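고객지원 > 양팔 작업대 > 자주 묻는 질문
제품 소개 | 자료실 | 점검 신청 | 문의

Dundorik 양팔 작업대: 그리퍼 풀림 및 배선 걸림 관련 자주 묻는 질문

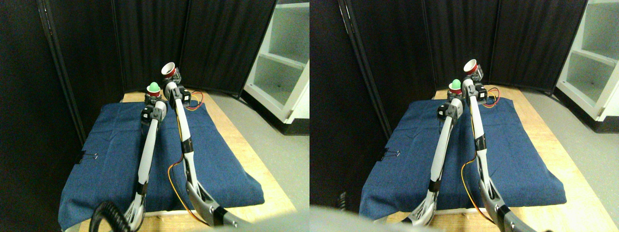
5월에 배포한 제어 소프트웨어 Nirkero 업데이트 이후, 물체를 든 상태에서 그리퍼가 예고 없이 풀린다는 신고가 들어왔습니다. 원인은 두 가지로 확인되었습니다. 하나는 서보 배선이 손목 관절 쪽에서 당겨지는 문제이고, 다른 하나는 통신이 끊겼을 때의 기본 동작 설정입니다. 작업대를 운용하는 분들이 자주 묻는 내용을 정리했습니다.

어떤 증상이 나타나나요?
컵이나 작은 물체를 들어 올린 뒤 그리퍼가 갑자기 벌어집니다. 팔 자체는 제자리에 멈춰 있고 제어 화면에 오류 코드 316이 표시됩니다. 화면을 닫아 두었다면 로그 파일에서 같은 코드를 찾을 수 있습니다.

한쪽 팔에서만 발생하는데 정상인가요?
코드 316은 팔마다 따로 기록됩니다. 배선이 당겨진 쪽에서만 나오는 경우가 많습니다. 다만 풀림 동작 설정은 양쪽에 공통으로 적용되므로 조치는 두 팔 모두에 해 주십시오.

배선은 어떻게 확인하나요?
비상정지 버튼을 누르고 주전원을 내린 다음 시작합니다. 서보 블록 뒤로 돌아 나오는 주황색과 노란색 전선이 팔을 따라 내려오는 구간을 보십시오. 손목을 손으로 천천히 돌렸을 때 전선이 팽팽해지는 지점이 있으면 여유 길이가 부족한 것입니다. 고정 타이를 풀고 서보 블록 뒤쪽에 여유가 40mm 남도록 다시 묶습니다. 고리를 더 크게 만들면 이번에는 반대쪽 팔에 걸릴 수 있습니다.

전선 피복이 벗겨져 있습니다. 테이프로 감아도 되나요?
안 됩니다. 피복이 손상된 전선은 교체해야 하며, 교체 전까지 해당 팔의 전원을 켜지 마십시오. 교체용 배선 묶음의 부품 번호는 3895입니다.

풀림 동작 설정은 어디에 있나요?
Nirkero의 '안전' 메뉴에서 '통신 두절 시 그리퍼'를 엽니다. 업데이트 과정에서 이 값이 '열림'으로 초기화된 장비가 있습니다. '현재 위치 유지'로 바꾸고 저장한 뒤 제어기를 다시 시작하십시오. 재시작하지 않으면 이전 값으로 계속 동작합니다.

'현재 위치 유지'로 두면 손가락이 끼었을 때 위험하지 않나요?
그럴 수 있습니다. 이 설정에서는 통신이 끊겨도 쥐는 힘이 남습니다. 그리퍼 안쪽에 손을 넣기 전에는 반드시 주전원을 내리십시오. 비상정지만으로는 서보 전원이 차단되지 않는 구형 제어기가 있습니다. 제어기 뒷면에 Toltemari 표시가 있으면 구형입니다.

물체가 떨어질 때 팔을 잡아도 되나요?
잡지 마십시오. 신고된 사례 중에 떨어지는 컵을 받으려다 두 팔 사이에 손이 들어간 경우가 있었습니다. 다친 사람은 없었지만 반대쪽 팔은 계속 움직이고 있었습니다. 물체는 떨어지게 두고 비상정지를 누르십시오.

두 팔이 가까이 붙는 작업은 계속해도 되나요?
배선과 설정을 모두 조치한 장비라면 가능합니다. 조치 전에는 한 팔씩만 운전하십시오. 한쪽이 멈추었을 때 다른 쪽도 함께 멈추게 하려면 '연동 정지'를 켭니다. 공장 출하값은 꺼짐입니다.

작업대에 천을 깔아도 문제가 없나요?
천은 이번 고장과 관계가 없습니다. 다만 고정이 느슨하면 그리퍼가 천을 함께 집어 과부하 오류가 날 수 있으니 가장자리를 집게로 고정하십시오. 집게는 팔이 닿지 않는 쪽에 둡니다.

조치 후 시험은 어떻게 하나요?
깨지지 않는 가벼운 물체를 들고 저속으로 5회 왕복합니다. 코드 316이 다시 나오지 않으면 평소 속도로 돌려도 됩니다. 한 번이라도 나오면 운전을 중단하고 로그를 보내 주십시오.

로그는 누구에게 보내나요?
점검 신청 메뉴에서 파일을 첨부하면 Rautiainen 서비스팀의 Aleksi Ruotsalainen 담당자에게 전달됩니다. 제어기 일련번호와 오류가 난 시각, 그때 들고 있던 물체를 함께 적어 주십시오. 배선을 이미 다시 묶었다면 그 사실도 적어 주십시오.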